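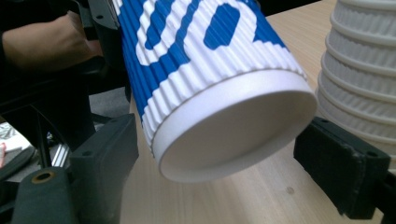

I've been buying, designing for and drinking out of paper cups for most of my working life, and the part I like best is the part no customer ever looks at. Turn a ripple cup toward you so the bottom is facing you. Look at where the ridges stop, just above the base, in that little row of rounded bumps. Then there's a clean white rim sticking out past them. (Pause here and let them look at it. People like the bumps.) The outside of this cup is a separate thing from the cup that holds the coffee, and almost every mistake I'm going to tell you about tonight comes from somebody forgetting that. Usually me.

Hello and thanks

Say hi, thank Skikon for having me back. Thank Amparo for setting up the projector, because last time I talked for the first ten minutes with my own desktop on the wall.

Who I am: I run the packaging side at Finach. Small studio, mostly cafes and bakeries. We do menus, bags, stickers, the sign on the door if you ask nicely. But cups are what I get called about, often in a panic.

Ask the room: who here has ordered printed cups? Hands up. Who was happy with the first batch? (Expect fewer hands. If all the hands stay up, skip the Coelho story and go home.)

The Coelho story

Okay so. Coelho is a coffee place, and the owner is Joaquim Figueiredo, and he has said I can tell this as long as I mention that the coffee is very good. The coffee is very good.

Joaquim came to us with a logo he already had, drawn in thin lines, like a fountain pen. Really pretty. It had a hair-thin swirl and then the name in tiny capitals under it. On a business card you wanted to lick it. We put it on a ripple cup, I made a nice flat picture of it on screen, he signed off, I signed off, everybody was thrilled.

Then the cups came. From across the counter the swirl looked like someone had dropped a thread on it. The tiny capitals had fallen down in between the ridges. The "e" and the "o" were the same letter. My mother asked who Coolho was.

The number to say out loud: 1358. That's how many cups were left when Joaquim decided he couldn't stand to look at them anymore. He used them up in the back for staff drinks and for mixing paint and I think for seedlings. I still get handed one when I visit.

Don't rush this bit! It's the best laugh in the talk and last time I ran straight over it.

What the ridges do

Plain version, no diagrams. A ripple cup has an outer wrap with folds in it, and the folds hold air between your fingers and the hot part. Lovely. You don't need a loose sleeve and you don't need to double up cups.

But your drawing sits on those folds. Every straight edge that crosses a ridge gets nibbled. A diagonal gets little stair steps. A curve gets a bit of both. When the shape is big you read straight past it, your eye just smooths it over. When it's small there's nothing left to smooth.

If somebody asks whether the printing happens before or after the ridges: it depends on the supplier, ask yours, and ask for a sample made the same way your order will be made. I used to have a long answer to this and it put people to sleep.

Also mention that the cup is a cone. Everyone knows this and everyone draws on a rectangle anyway. Text that looks level on your screen can smile or frown once it's wrapped. Get the curved template from the supplier before you start and draw on that one. Grímur at the studio keeps a folder of them and I raid it constantly.

Passing cups around

Hand out the bag of samples now. Two go to the left side, two go to the right, and please nobody drink out of them, they've been in my car since December.

While they go around, ask people to do three things. Hold one out at arm's length. Then close up. Then run a thumbnail across the ribs, which makes a great noise, and once one person does it the entire room does it, so stop talking until they're done.

Things to get them to say (fish for these, don't just read them):

Does the color look different on the top of the ridge than down in the dip?

Can you read the smallest words without tilting the cup to the light?

Where does your hand go? Is your hand on the logo?

That last one matters more than people think. Custódio Prata, who used to order for three bakeries at once, told me he'd never noticed that his customers covered up his name every single time they picked up their drink. He'd put it right in the middle. That's where a hand goes! So now when I lay out a cup I hold it first, with a marker, and I draw where my fingers landed. You end up with an ugly cup and a very useful map.

Going big

Now the good news. A cup is a great place to be loud. Go big enough and you can let the logo run right up out of sight and people will still get a feeling from it, a color and a shape, and that's what they remember walking down the street.

Talk about the thick looping white shape on blue. I love this kind of thing. Fat rounded strokes, one background color, lots of contrast. Yes, the edges go a bit jagged where the ribs cut through, and so what, it can take it. You could call it an S or a 2, I've heard people argue for both, and either way you'd know it again tomorrow.

Then the small white writing low down to the left of it, set on a slant. Squint at it. I can make out strokes, and I think they're Chinese characters, but in this shot they're a blur to me. I'm not picking on the cup, it's an unkind test. But it's the test your customer's cup gets in every phone photo anyone takes of it. The big shape comes through a bit soft and still works. The little words go first.

And point out the plain white part at the bottom, under the blue. I tell people to leave that kind of gap. It gives the color somewhere to stop, and if the wrap lands a hair high or low, you won't see your design running into the base.

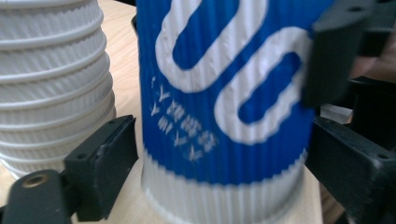
My rules for small text

I have a few and they're bossy.

Put it on a solid color. White on dark blue is good, dark on white is good. Gray on brown kraft, please, I beg you, no.

Skip the thin weights. If the font has a "light" version, pretend it doesn't.

Six words or fewer. I hold everybody to this, including Auður, who once sent me a poem. A nice poem! It went on the bag.

If you have to have a web address, make it the short one. Leave off the slogan and the year you opened. If your lawyer or your supplier says certain words need to be on there, they go in first and everything else fights over the space that's left.

Print it at real size on your office printer, wrap it around a cup, tape it, and walk to the other side of the room. If you can't read it on smooth paper, ridges won't rescue it.

Color, quickly

I could do an hour here and I've been asked not to.

Screens glow and paper cups don't. That electric blue you picked at midnight will come out calmer. Ask for a printed swatch, ideally on the ripple stock, and look at it in your own shop. Under your own lights, next to your own counter. Gasier will mail you a strip if you ask, and most suppliers will send something if you nag.

Big areas of one solid color look fantastic, but they also show scuffs from the stack, so look at a cup from the middle of a sleeve and not only the perfect one on top. I learned this from Auður, who opens every carton like she's defusing it.

Dark cup plus white lid, nice. White cup plus white lid, also nice. Cream cup plus white lid looks like a mistake and I can't explain why. (Someone always disagrees. Let them, it's fun.)

Before you pay

Read this one slowly, people write it down.

Get a real sample in your hand. A picture of a cup is a picture.

Fill it with something hot and hold it as long as you'd hold a coffee. Put the lid on, take it off, do it again with one hand. Check it fits your cup holder and the thing you brew into.

Look at it from below. You'll see people drinking from across a table and what they show you is the bottom of the cup, which is mostly plain white with a rim around it. I keep trying to sell somebody on printing a tiny joke under there. No takers so far, and Grímur says if I bring it up at another client meeting he's leaving the studio.

Order less than the discount tempts you to. I know, the price per cup drops. Think about Joaquim and his seedlings.

What Coelho did next

Come back to Joaquim to finish his story, since they'll ask.

We kept the swirl and made it fat. Really fat, I kept thickening it until he said stop and then I did it once more. The name went up to a size you can read from the door. The capitals under it are gone, and he was sad for a week. Second batch went out and he texted me a photo of one sitting in a stranger's bike basket, just the one word, "readable."

He still has the fountain pen version on his business cards and it looks wonderful there.

Questions

Leave ten minutes. The ones I always get:

Can I compost it? Depends on the lining and on who picks up your trash. Call them before you print a leaf on anything.

Ripple or smooth? Smooth if your heart is set on fine detail, and then you'll want a sleeve for the hot drinks. Ripple if you want one thing to stock.

Can you look at my logo? Yes! Come find me by the snacks, bring it on your phone and hold it at arm's length.

Collect the sample cups at the door. I need them for the next talk.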